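Shop Floor > Home Builds > Arms and Grippers > Build Logs
New posts | Search | Members | Rules
Filed under: grippers, wrist cams, household, long threads

Re: Two-finger gripper for the house arm - build log

dovetail_dan
2019-11-13

Update for the people still following. The Andell bracket is on and the wrist camera is wired. I gave up on the flat jaws in September and went to the long rounded fingers, mostly after the flat ones chewed up everything I asked them to hold. The arm now works on the bathroom cabinet side of the house instead of my bench, which was the whole idea of this build. Stills are pulled from the wrist cam while I drive it by hand.

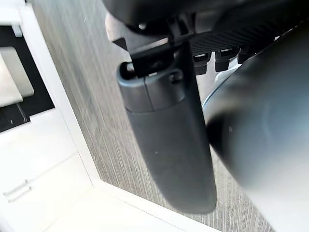 The fingers close evenly now and I've stopped seeing the sideways wobble at the wrist. Total spend since I started is 1,000 dollars, and yes, my wife has seen that number. Next job is putting small things away without me touching the sticks.

grumpy_lathe

I'll be the one to say it. You've spent 1,000 dollars so a machine can do what your left hand does while you brush your teeth. What does the Asto controller do when it loses the camera? Mine kept right on closing. Ask me how much a new finger pad costs.

dovetail_dan

It stops. I pulled the camera cable on purpose, with the fingers open and then with them closed on a sponge. Stopped both times.

grumpy_lathe

Twice isn't a test. Do it 200 times and then tell me it stops.

pinwheel77

Leaving the safety argument aside for a minute, I want to know about the grip. Everybody posts the finger hanging in the air and looking good. Have you got one with something in it?

dovetail_dan

Fair enough.
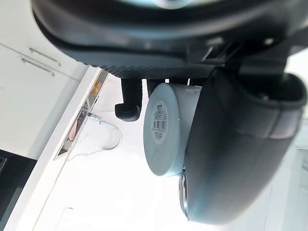

Grip force is where most of my evenings went. The Asto board only gives you a coarse setting, so I ended up limiting current at the supply and creeping up on it. White cylinder with a barcode label on the end, held up against the big finger, is the sort of load I tuned for. Smooth sides, nothing to hook onto, and it shows up any slop in the closing. If I set the limit low it slides, and if I set it high the motor gets noisy. There's a narrow band in the middle where I'm happy.

pinwheel77

OK, that helps. But it's a smooth white part in front of bright white furniture, and your camera is washing out half of it. How is any software supposed to find the edge? I can barely find it and I know what I'm looking for.

dovetail_dan

It doesn't find it yet. I'm driving by eye. I did say that in the first post.

pinwheel77

You said "hand assisted," which I took to mean something else.

billcombe_shed

I run the tool nights at the Billcombe shared shop and we've had three of these home arms come through. All of them could hold something for a picture. One could put it back where it came from, and that one had a printed cradle at each end, so it was cheating a little. I'm not against the project. I'd just like to see a log of the failed tries along with the good ones. Also, that loose loop of thin white cable by the shelf edge, with the little peg finger right over it, would bother me. Ours snagged on less.

dovetail_dan

Good catch on the cable, I'll tape it down. I do keep a log of the misses but it's in a notebook and my handwriting is bad. Will type some up.

grumpy_lathe

He wants to see the misses, I want to see the misses. Type up all of them.

pitkanen_fan

Going against the crowd here. I built the Pitkänen wrist last year and it took me far longer than this to get fingers that closed straight. People on this board forget how hard the boring part is. Dan, what's next on the list, and have you thought about reflections? They wrecked my depth readings.

dovetail_dan

Reflections are next, yes.

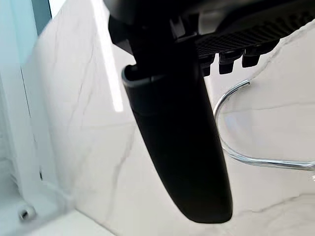 Depth is the part I trust least. I had one of the cheap Andell range sensors strapped on for a while and it gave me a different distance every time I tilted the wrist, so it's back in its bag. Shiny rooms make it worse. Polished marble throws back a long bright streak of light, and a thin chrome hook is about the meanest target I could pick, all highlights and no width. I can steer the finger in next to it by eye. I wouldn't let the arm go for it alone.

grumpy_lathe

First sensible thing in the thread. So what you have is a very expensive pair of salad tongs on a long stick.

pitkanen_fan

With a current limit. Give the man that much.

billcombe_shed

Try a strip of matte tape on the chrome before you buy another sensor. It looks ugly but it gave us steady readings from straight on. Past 90 degrees of wrist roll it went bad again and we never found out why.

dovetail_dan

Tape I have. I'll ask at home about putting it on the hook and report back - don't hold your breath on that one. The cable pull test I can start tonight, and I'll post the count whatever it comes to.

grumpy_lathe

All 200.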